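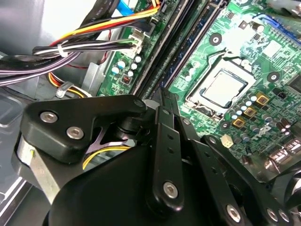
Workshop tips from the Bindik club: taking old PCs apart with a robot arm

I help out with the Bindik robotics club at Gindesstead College, and this season's project is a desktop computer. The students have to get a robot arm to reach into an old tower, take out the easy parts and put a few of them back. It's for the Forkgate student challenge, where a full round is worth 50 points and you get three tries. I've been scribbling notes on the whiteboard in room 902 all spring, and people keep taking pictures of them and then losing the pictures, so I've typed them up. Most of it works just as well if you're cleaning out a computer on your kitchen table with no robot anywhere near it.

Before anything moves

Unplug the tower from the wall, then hold the power button in for a few seconds. Do this even when you KNOW it's been sitting in a closet for years. And never, ever open the power supply itself. Ours come out as a sealed box and stay a sealed box, and any student who goes near one with a screwdriver gets my loudest voice.

Touch bare metal on the case before you touch the board. We have wrist straps too and they're cheap, but half of them end up in somebody's backpack.

Lay the tower on its side with the open side facing up. I was stubborn about this for a while and wanted it standing (it looked nicer!), but everything you want to grab is easier from the top, and a tower on its side doesn't tip over when something bumps it. Nudge it after you set it down. If it slides, put a scrap of rubber shelf liner under it. The kind you buy for kitchen drawers is perfect and you can cut it with ordinary scissors.

Wires are the whole problem

I'd say we lost most of April to wires. Parts are nice solid shapes that stay where you left them. Wires flop around, and a finger that's coming down toward a memory slot will happily hook one on the way. So:

Push the power wires toward the side of the case and hold them with a reusable strap. The hook-and-loop ones for garden plants are great. Zip ties are fine too, but leave yourself a tail and snip them with flush cutters, or you'll find the sharp bit with your knuckle later.

Put a dot of nail polish on each plug and the matching dot next to its socket. Two colors will get you further than you think.

Look at the path going in AND the path coming out. We'd have a beautiful slow approach, a perfect grab, and then the arm would go straight up and take a loop of cable along for the ride.

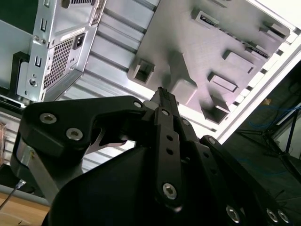 Practice on a bare case first. This is my favorite tip and the one the students fight me on the most, all of them wanting to get to the good stuff. An empty tray is still full of things to hit – stamped bumps, little raised tabs, the rim along the edge – and it's much better to learn where they are before there's a motherboard sitting on top of them. Dvořáček, the surplus shop we get our machines from, will usually throw in a stripped case if you ask nicely, and a dented one is fine.

Run your fingers around the inside edges before you start, gently. Some of the cheaper cases have edges like a can lid. A strip of masking tape over the bad spots saves skin, and it saves the coating on the gripper fingers too.

Fingertips and screws

Wipe the gripping surfaces with a barely damp cloth at the start of every session. Dust from an old computer is greasy stuff and it fills in the ridges, and then parts start slipping and everybody blames the code. (I've blamed the code. I apologized to the code.)

Check the screws on the gripper itself while you're down there. Put a line of paint marker across each screw head and onto the metal next to it. When the two halves of the line don't meet anymore, the screw has been turning and it's time for the hex key. Takes ten seconds.

For the case screws, a muffin tin beats any parts box I've ever paid for. One cup for each area you've worked on, with a sticky note in it. If you're doing this at home, line the cups with paper first and your muffins won't taste like a workshop.

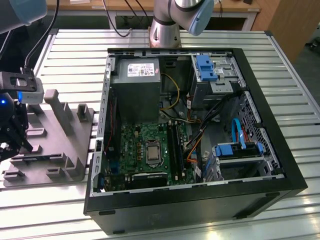
Give every part a home before you take it out. We 3D print ours, but for the first month we used egg cartons and a baking sheet with masking tape lines on it, and it did the job. Keep the landing spot close to the tower, on one side only, and keep coffee off that table entirely. I mean mine as well.

Lighting: shiny metal is awful for cameras and not much fun for people. If you're getting glare off the processor or the side of the case, try moving the lamp before you buy anything. We taped baking parchment in front of ours (an LED lamp that stays cool – don't do this with a hot bulb) and it softened things up nicely.

Write down where the lamp was, too. Tape on the floor is good. Someone will borrow it.

And keep one hand near the stop button the first time you run anything new, at low speed, with everyone's sleeves and hair out of the way. The students take turns at this, and whoever has the button isn't allowed to hold a phone.

I still need to write up the memory modules, where the little clips at the ends are giving us fits. If your club has a good trick for those, please send it over before the next Forkgate round!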